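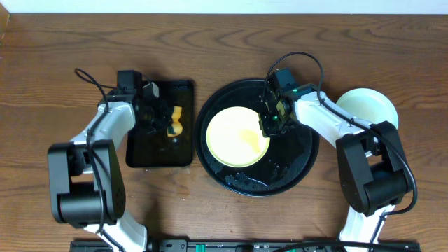

Both arms over the trays, left gripper by the yellow piece, right one above the plate with the orange smear.

18/08/2021 – Sollon two-arm kit, bench review

Loan kit from Pavliuk, on trial until September. Refilwe Ndlovu wants a yes or no on buying it for the teaching room. List price is 1,648 per arm, rail included, software licence extra. I have asked Nives to find out whether the licence is per arm or per bench, as the quote can be read both ways.

Fitting: both arms on the one rail at the near edge of the table. The clamp screws need a longer key than the one in the box. Unathi had one. Setup took around 3 hours from unpacking to first movement, most of it spent on the wrist camera drivers. The manual gives the steps in the wrong order (section 7 should come before section 4).

Task: table clearing and wiping. Plates on and beside the round black tray, small item in the rectangular tray. Operator drives both arms from the leader handles.

Notes so far:
Reach is fine to the middle of the table. The mint-green plate at the far right is awkward, as the elbow gets in the way when the right gripper is working near the centre. Try it further left next time.
Dark fingers over a black tray are hard to make out in the left camera view. Would like a lighter tray for comparison.
The cables loop high above the wrists. They have not snagged yet, but I don't like them there. Lesego suggests clips along the upper link – try two per arm and check the wrist still turns fully.
Pale plates are difficult to judge for depth. Unathi came down too hard on the rim twice and the arm stopped itself both times, as it should. Restart after a stop is quick.
Left elbow makes a faint tick when lifted slowly. The right one doesn't. Reported to Pavliuk, no answer yet.

Compared with the Stenik set we had in the spring, the movement is smoother and the manual is worse. I would want the tick explained before we sign anything.

To do: ring Pavliuk about the elbow. Order clips. Repeat the clearing task with Salamatu driving, 8 runs, same plates.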